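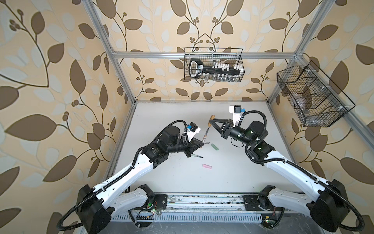
The Ullumport bench, with both arms over the table.

Ullumport desk-chores set: read me first

Thank you for stopping by! This folder holds the recordings we use at Droltamness when somebody asks us whether a machine can take over the little jobs around a desk yet, the kind you do with your hands while your mind is on lunch. My own short answer is "some of them, slowly," and the long answer is what the files are for.

There are 674 episodes in this release, split across 15 chores. We kept the failed attempts in, all 106 of them, and they are marked with a zero in the outcome column. Please leave them in if you publish numbers from the set, or at least say that you took them out.
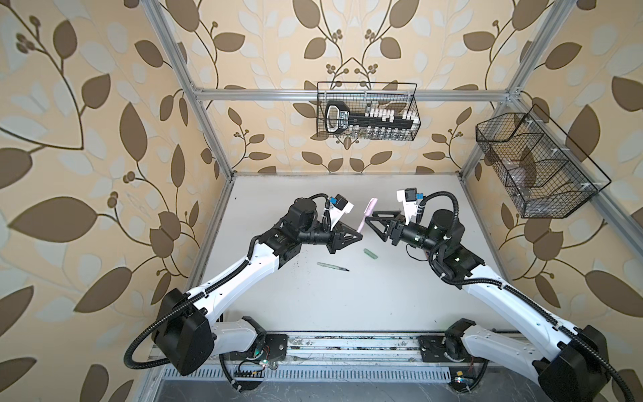
Pens and markers are a harder chore than they sound, and they are the part of the set I'm fondest of. A cap wants a firm straight pull, the barrel wants to roll, and a person fixes both with a thumb and never gives it a thought. Two grippers have to agree about where the thing is before either one squeezes. A slim pink marker held upright in one gripper, with the other gripper's fingers open and facing it, is a fair picture of how much lining up the job asks for, and most of the time in these episodes goes to that sort of lining up. I wouldn't hire the arms to tidy a classroom just yet, but I do enjoy watching them!

Each episode folder has the camera video, the joint log and a small notes file. The notes from before July were typed by hand, so expect typos and the odd missing line (sorry). The loader, Sultine, skips blank lines without complaint. The chore names live in ezzat.csv, named for the Ezzat list we started from, and I never got around to renaming it. 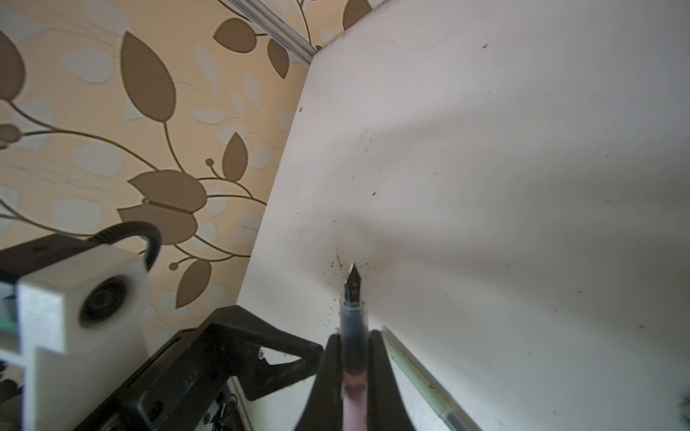
Can I use this set to claim that a robot is ready for housework?

I'd rather you didn't. These are short jobs at one bench, and a kitchen or a shop floor would throw in a great many things that the recordings never cover.

Set aside 65 episodes for testing if you want to compare with our own results; the list is in holdout.txt. Corrections are very welcome and go to Arlindo Magalhães, preferably with the episode number in the subject line.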